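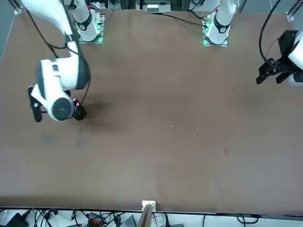
Matte brown top, subtle grain, a few darker patches.

Bringing a tired tabletop back to life

Filed under: Bench & Table / Care and Repair / Wood

I love a table that has been used. Give me a top with a few knocks in it over a showroom one any day! But there's a difference between well used and sticky, and if your sleeve clings when you lean on it, you've got a lovely afternoon ahead of you.

Start by taking everything off that lifts off, and then look at the top from low down with a lamp or a torch to one side. Light skimming across a surface shows up every ring, drip and dried blob of glue, and half of what looked like damage from above will be stuff sitting on top of the finish. Mark the bad spots with little bits of masking tape. I used to skip the tape and I always, always missed one.

Washing it

A small bowl of warm water, a few drops of washing-up liquid, and a cloth wrung out until it barely feels damp. Work in patches the size of a tea tray and dry each one before you go on to the next. Never let water sit, least of all along the edges or at a joint, where the board drinks it up and swells.

Glue blobs come off beautifully with an old plastic bank card held nearly flat. Candle wax wants a bag of ice on it first (inside a second bag, or you'll have a white mark to deal with as well), then the card. For sticky label gunk, rub in a little cooking oil, leave it while you drink your tea, wipe, and wash again.

Find out what you've got

Varnished, waxed, oiled, or not real wood at all? Pick a spot underneath and dab it with white spirit on a cotton bud. Wax will soften and come away yellowish on the cotton. Hard varnish will shrug it off. A drop of water that soaks in and leaves a dark spot means there's very little finish left, and that the top will be thrilled to see some oil.

If it's a printed or plastic-faced board, stop at the washing. Sanding goes through that thin face before you've got into your stride, and there's no getting it back.
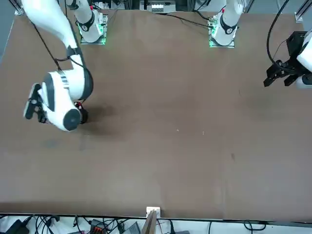
Signe Sjögren

Scuffs, rings and dents

Scuffs first, as they're the most fun. Grey scuffs from shoes or rubber feet often rub out with an ordinary pencil eraser. Pale ones on a waxed top nearly vanish under a dab of wax the same shade, buffed in along the grain. Test it somewhere hidden and go a touch lighter than you think, for dark wax in a pale scratch looks like a biro line.

White rings are usually moisture caught in the finish. Put a clean, dry cotton cloth over the mark and pass a warm iron (no steam!) over it for a few seconds at a time, lifting to check. I did a ring on my sister's hall table in Grønli this way and squealed out loud when it faded.

Dents in bare solid wood can be coaxed up with a damp cloth and the tip of the iron, with steam doing the lifting. Don't try that one on veneer, where heat and wet can loosen the glue.

Oiling a bare top

My own bench top is 66 cm deep and it takes less oil than you'd guess. Pour a puddle no bigger than a jam jar lid, spread it thin with a lint-free rag, wait 12 minutes, then wipe off every bit that hasn't soaked in. A gummy top is nearly always a top that wasn't wiped. Do a second coat the next day if it still looks thirsty.

Please, please be careful with the rags. Linseed and similar oils warm up as they dry, and a scrunched rag in a bin can catch fire all on its own. Spread them flat outdoors until they're stiff, or soak them in water in a lidded metal tin.

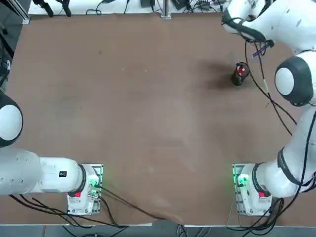
5 min read

Keeping it nice

A sheet of hardboard over the top for gluing and painting days will save you so much scraping. Mine lives behind the door and looks like a modern artwork by now. Cork under anything with hard feet, a proper mat under the vice or the sewing machine, and a soft brush to sweep off grit before you slide boxes about.

I oil mine each November, when the windows are going to be shut for months and the heating dries everything out. Open a window while you do it, all the same. And do the underside too if you can bear to lie on the floor, as a board sealed on one side only is more likely to cup.

Comments

Tumaini Magesa
The torch trick!! I thought my desk was ruined and it was mostly old hairspray. Does the iron work on black rings as well?

Signe Sjögren
So pleased! Sadly no, black ones have gone into the wood itself. Oxalic acid wood bleach is the thing for those, with gloves and goggles, and the old finish needs to come off first.

benchpottering
I use a lolly stick on glue. Slower than a bank card but gets into the corners.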